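Wornambridge runs its own network now

The valley's mesh started with one mast and a shared school line. Keeping it up has meant learning about batteries, frost and billing.

342 shares | 27 comments

The copper line into Wornambridge was rated for voice and never carried much else. On a good evening it gave the school a connection slow enough that teachers downloaded the next day's material overnight. The carrier's position, repeated in letters over several years, was that the valley had too few addresses to justify fiber past the county road.

The network that replaced it is owned by the households that use it. A licensed microwave link comes in from the ridge above Pennington, where it meets a leased fiber port. From there the signal drops to a mast behind the grain store and is handed on, roof to roof, by small radios bolted to chimneys, barn gables and one disused silo.

Marisol Pruitt designed the layout and still keeps the drawings. She had worked on rail signaling and treats the valley the same way, as a set of sections that must each fail without taking down the next. Every relay can see at least two others. If one drops, traffic moves to the second path within a few seconds, and a message goes to whoever is on call.

"The radios are the easy part," she says. "Most of my time goes to power."

Four relays sit where there is no grid supply. Each has a 110-watt panel, a charge controller and a 100 amp-hour battery in a ventilated steel box. The radio and its small switch draw little current, and on paper the battery carries them through several days of cloud. In January the figures are less generous. Panels ice over, the sun clears the south ridge late in the morning, and lithium cells should not be charged below freezing.

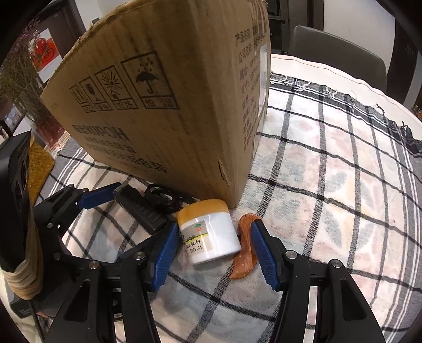

The first winter's answer was to fit a low-temperature cutoff and accept the outages. The second was better. The battery boxes were lined with foam board and moved to the lee side of each mast, and the panels were tilted almost to vertical, which costs some output in summer but lets snow slide off. Pruitt logs battery voltage at every off-grid site and posts the chart on a page any member can read.

The routing software is Tomix, an open package that runs on cheap hardware and is updated by a handful of people. It handles the mesh well. It does not handle accounts, so the network added a separate system called Plellar to record who is connected, on what plan, and whether they have paid. The two share a list of device addresses, and for most of the first year that list was copied across by hand. Errors were common. One household was billed for a neighbor's router, and a dairy lost service for a morning after an address was typed with two digits swapped.

A short script now does the copying every night at 2 a.m. and stops if more than a few entries have changed since the last run.

Precious Sarmiento looks after the books and the support line. A full connection costs a household 600 in the first year, including the roof radio and fitting, with a lower charge after that. Members who can't meet the first payment may spread it out or work part of it off, usually by clearing brush along the line of sight between two relays.

"Trees are our biggest outage after ice," Sarmiento says. "A branch that was fine in April is in the way by June – and the customer only knows that the picture has frozen."

She keeps 1,000 in a separate account for lightning damage. It was used once, when a strike near the silo destroyed a radio, the switch below it and the power injector in the house next door. Surge protectors have since been fitted at both ends of every outdoor cable run, and the ground rods were replaced with longer ones.
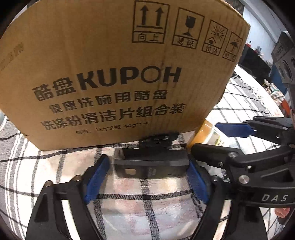
Speeds, limits and the next link

Members at the lower end of the valley get close to the full rate of the ridge link in the early morning. At 8 p.m. they share it with everyone else, and video calls take priority over downloads. The rule was argued over at length. Two farms that send large survey files asked for an exemption and were given a night window.

The weak point remains the single path to Pennington. A second link, from the east side of the ridge, has been surveyed and needs one more relay on land whose owner has yet to agree. Pruitt has drawn it both ways, with the relay and with a taller mast at the grain store. The taller mast needs a permit.

Get our monthly newsletter. Enter your email address to subscribe. You can unsubscribe at any time.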